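Suksawat Pantry Labels

Hi! I'm Kendra Doucette and this is my little pile of transcribed food labels, mostly jars, pouches and tins from my own shelves and my sister's. I started typing them up because I wanted to know how many words there are for "sugar" and then I just kept going (sorry, sister).

What's in it

There are 1050 labels in labels.csv, one per row. Each row has the product type, the ingredient list exactly as printed, the net weight and the language. I left typos in when the typo was on the package – those are my favorite ones, please don't fix them!

Brand names are gone. I swapped them for a short code so that you can still group by maker without me getting letters.

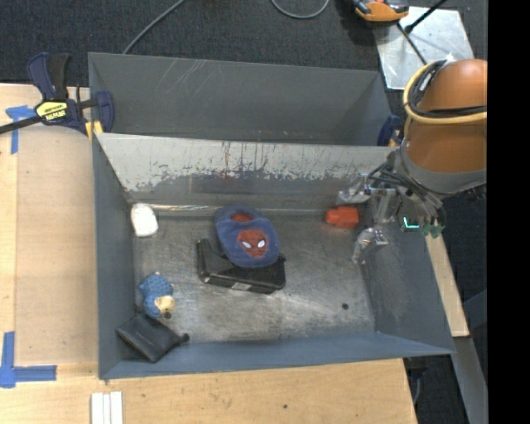 How it's split

train.csv has 1000 rows, and the other 50 are in check.csv. The check rows are all sauces and pickles, so they're harder than the rest (so much tiny print on a curved jar). If you want a fairer test, shuffle everything and make your own split.

Things that will trip you up

Weights are a mess. Some are in ounces, some in grams, and a few say both and disagree with each other. I kept whatever came first on the label. "Spices" is counted as one ingredient even when there's a list in brackets after it – I went back and forth on that for most of June and I'm still not sure.

Accents got mangled in an older copy. If your file has question marks in the middle of words, grab the new one.

Using it

Do what you like with it, just mention Suksawat Pantry Labels somewhere. If you find a row that's plainly wrong, open an issue with the row number and what you think it should say. Photos of your own labels are welcome too, as long as the whole ingredient list is readable.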